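Plastic tablecloths: defend yourselves

38 replies · 11 shares

sirden_sue
We inherited my mother-in-law's table along with her opinion that it must never be seen. It has worn a wipe-clean cover since June. My husband wants linen. I want to stay married, but I also eat snacks at that table. Which way do I go?

pilkington88
Linen. Plastic sticks to your forearms and makes every dinner feel like a birthday party for a six-year-old. I said what I said.

In-ho Na
Plastic, and the louder the better. Ours has apples, oranges and big blowsy flowers, with red-and-white checks running between them in case you were getting bored. It cost less than one dry cleaning bill and it goes with everything, meaning it goes with nothing, so you stop worrying about it. The snacks live out on it all day. Seed bars are the real test – they shed like a dog, and on linen you'd be picking black specks out of the weave until spring.

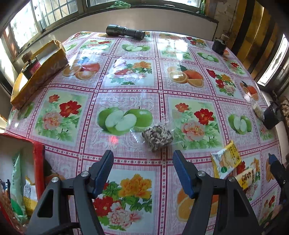
pilkington88 wonders whether anyone in this thread has heard of a plate.

In-ho Na
I own plates. They're in the cupboard, staying clean. The one complaint I'll give you is the glare. Near a window, a shiny cloth at noon is like eating lunch off a windshield.

clivik_dad
Get the matte kind. We have one and it hides the shine, also hides the syrup, so you find the syrup with your sleeve.

sirden_sue
That is not the sales pitch you think it is.

clivik_dad
Trim the overhang too. Ours hung down to the chair seats and the toddler figured out what happens when you pull.

marrow_lane
Linen person here, 235 napkins ironed and counting. Do not become me.

sirden_sue
Ordered the plastic. It has lemons. He hasn't been told.

Load more replies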